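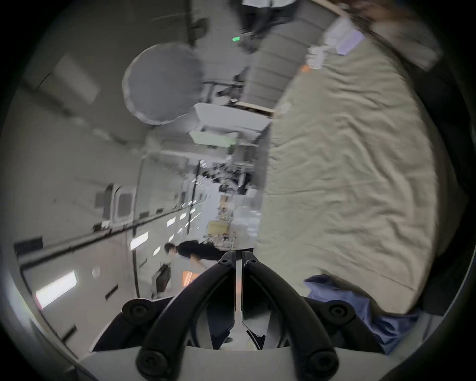 The black finger linkage of a hand-held gripper at the bedside in the Skevero workshop.

The Gripper Nurse

By our workshop correspondent
31 October 2022

The first thing Natália Šimko did when I walked in was hand me a gripper and tell me to squeeze it next to my ear. So I stood there in my coat, squeezing. Click, click, click. "Now this one," she said, and swapped it for its twin. Click, click, crunch. It was a very small crunch, like stepping on one grain of sugar, but once I'd heard it I couldn't stop hearing it.

The crunch was why I'd come. Skevero teaches robots to handle cloth, and the teaching starts with people holding grippers in their hands and doing chores: folding, straightening, tugging a corner flat. The company calls the tool an Ovetti, and an Ovetti gets a harder life than you'd guess from looking at it. Šimko looks after all of them. She has her own stool, her own lamp and a drawer that other people are not allowed to open (I asked!).

I'd imagined something grander, I'll admit. I had pictured an arm the size of a giraffe's neck and a person in goggles. What I got was a big room with a bed in it, a cluttered workbench, and a woman cleaning a pivot with a cotton swab while telling me about her sister's wedding.

The business end of an Ovetti is a linkage, two curved black arms that swing together on pivots. Each pivot has a bolt through it, and each bolt can be too tight or too loose. Too tight and your hand gets tired by lunch, and then you start squeezing in lurches and the recording is no good. Too loose and the tips wander, so one finger arrives at the cloth ahead of the other. Šimko sets them by feel first, then with a little torque driver made by Drorier that she keeps wrapped in a sock.

"People want me to say the number is everything," she told me. "The number is where I start."

She had the crunchy one apart in a few minutes. The trouble was lint. It gets drawn into the pivots a thread at a time and packs down with whatever grease is there until you have something like felt. She pulled out a gray plug of it with tweezers and laid it on a sheet of paper for me to admire, and I did admire it, a bit. Then came a wipe, a fresh smear of grease (less than I would have used – she took the tube away from me when I tried), a new washer, and the bolts back in from the bottom up.

After that the tool goes over to the bed for what she calls a walk. You can't test a cloth gripper on a block of wood, she says. Wood forgives everything. She wants fabric with a hem, and she wants it on a mattress, which gives under the fingers in a way a tabletop doesn't. The test is to take the near hem at both ends, lift, and hold it there with the middle sagging only as much as it likes.

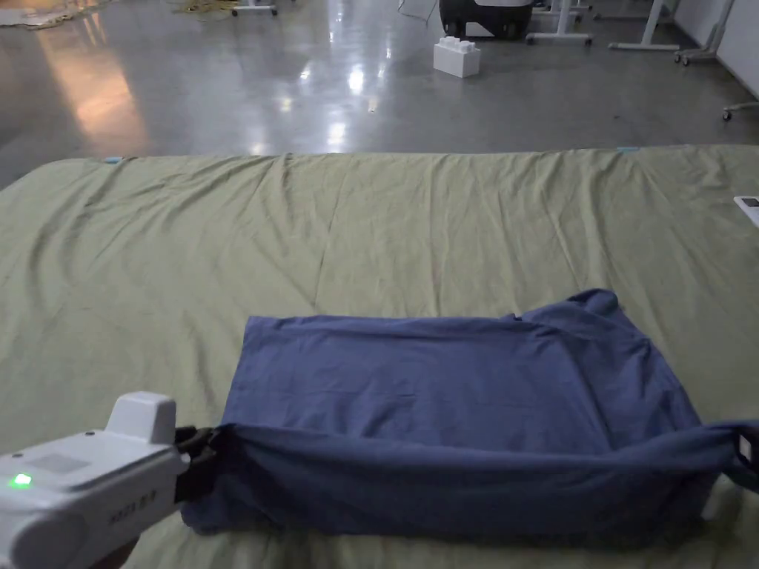
If one end creeps, she knows which pads to look at. The pads are what meet the cloth, and they wear faster than anything else on the tool. She showed me an old pair from the drawer, shiny along one edge, and a new pair that felt like the tongue of a cat. She changes them after 60 hours of use. I asked if that came from the manual and she laughed so hard she had to put down her coffee. In April, it seems, she let a pair run to 62 hours to see what would happen, and what happened was an afternoon of cloth sliding away at the exact moment of the lift, and a colleague named Bech who wouldn't speak to her until dinnertime.

Fitting new pads is the fiddly part. They go on with screws I could barely see, and they have to meet flat along the whole length. Šimko closes the fingers on a strip of cigarette paper and pulls. If it slides out from the top but sticks at the bottom, the pad is leaning. She backs off a screw, nudges, tries again. I had a go and got it right on my 13th strip, which she said was respectable for a writer.

Then there's the alignment between what the camera sees and where the fingers are. I had expected lasers. She closes the fingers and checks that the tips meet in the same spot in the view as they did last week, with last week's view up on the screen beside it. If they've drifted, something has bent or somebody has dropped it. "They never say they dropped it," she said. "It just comes back shy."

That word, shy, is one of hers. A gripper that opens late is shy, one that snaps shut is rude, and one that does neither but still produces bad recordings is a Monday. I wrote all of these down. 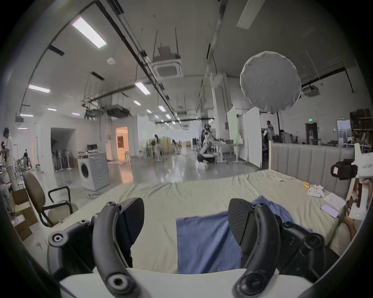

By the afternoon I'd been given a job, wiping down the bodies with a damp cloth and checking the wrist straps for fraying. She has opinions about straps. People cinch them until their fingers go pale, then complain the trigger feels stiff, and she has loosened straps on hands while the hands' owners were still insisting the bolts were wrong. One finger of slack, she says, same as a dog's collar.

I asked her what she would change if Skevero gave her a free week and a budget. I was thinking she'd want a clean room or a better bench. She wanted sealed pivots. She has a sketch of one taped inside the lid of her toolbox, with a tiny felt skirt around the joint to keep the lint out, and she has made 2 of them so far on her own time. One worked and one squeaked. She's fond of the squeaky one and won't tell me which tool it went into.

Late in the day she gave me the formerly crunchy gripper again. I held it to my ear without being asked. Click, click, click. I must have stood there for a while – it's a very satisfying sound – and when I looked up she'd already started on the next one, swab in hand, and had gone back to the part about the wedding where the band didn't show up.

I did try folding something before I left. It was a shirt, and I was terrible at it. Šimko listened to the fingers closing, shook her head, and said there was nothing wrong with the tool.

More from the workshop pages
The man who rewinds motors in his garage
A conveyor belt, a bakery and one very long night
How to listen to a gearbox
Why your torque driver needs a checkup
Letters: your worst dropped-tool stories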